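The Robot That Learned When to Do Nothing

I spent a morning in Plistow last June watching people pick up bottle caps with a plastic claw, and I have to say it was one of the better mornings of my year. My own technique was terrible. I squeezed too early, I squeezed too late, and once I squeezed so hard that the cap shot off the table and under a radiator, where it may still be.

The claw is a hand-held gripper: two fingers, a trigger, and a camera that looks down past the fingertips. You carry it around and do ordinary things with it, and everything the camera sees gets saved, along with how far apart the fingers are. A robot arm later learns from those recordings. No arm has to be in the room while you record, so you can do it at a kitchen table (and several of these people do, over breakfast).

What I'd come to hear about was a problem Diệp Mạch had been chewing on since winter. She runs the recording side of a project called Histier, and her robot had a habit that drove her up the wall. It grabbed at nothing. Put it over a bare table and it would drift along for a few seconds, then lunge down and pinch the wood with total confidence.

"It thought knots were coins," she told me. "It thought shadows were coins. It was very optimistic."

I loved this, obviously. I've reached for a light switch that was a smudge on the wallpaper, so I felt some kinship with the machine.

The cause was pretty simple once she laid it out for me. People recording demonstrations start when they're ready to grab something and stop when they've put it down. That's how anyone would do it! But it means nearly every recording has an object in it, and the robot comes away believing that wherever it looks, there must be something to pick up. So it finds the likeliest-looking patch of table and goes for it. Wood grain is great for this, with all those loops and streaks.

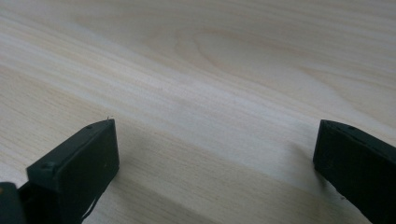
Histier Project — Manipulation Learning Group, Plistow

Diệp's fix was to record the boring part. Her team made 175 clips in which the gripper moves over a surface, fingers wide open, and never closes on anything. They call them "blanks." Pale wood turned out to be the surface they liked best, partly for the swirly grain and partly for the way bright light can bleach a stripe across it, which used to fool the robot almost as often as a knot did. The blanks went into the training pile with all the regular pick-up clips, and the robot was trained again from scratch.

Then came the test, which I got to sit through. The arm was sent over a bare table 46 times, and a grab at nothing counted as a miss. The old version of the software lunged on 14 of those runs. The new one lunged on five. I was rooting for zero by then and groaned out loud at every one, which I gather isn't the done thing in a lab.

Five is still five, and Đức Đàm, who handles the training side, wasn't about to let me get carried away. His worry was the opposite mistake. If you show a robot too many blanks, it gets shy. An early batch was so heavy on them that the arm hovered above a perfectly good bottle cap and wouldn't touch it. He showed me the video and I wanted to give the poor thing a pep talk. They've cut the share of blanks back since then, mostly by trial and error, and he'd like a proper rule for choosing it. He doesn't have one yet.

I asked if I could record a blank myself. It's harder than it sounds — your finger wants to pull that trigger. You glide along over the grain with nothing to aim at, and after a few seconds your hand starts looking for a job. Mine twitched twice, and Diệp deleted both clips without a word. The third one she kept.

Next they're moving on to tablecloths, starting with a busy floral one that Đức found at a yard sale. The arm has already tried to pick up one of the daisies.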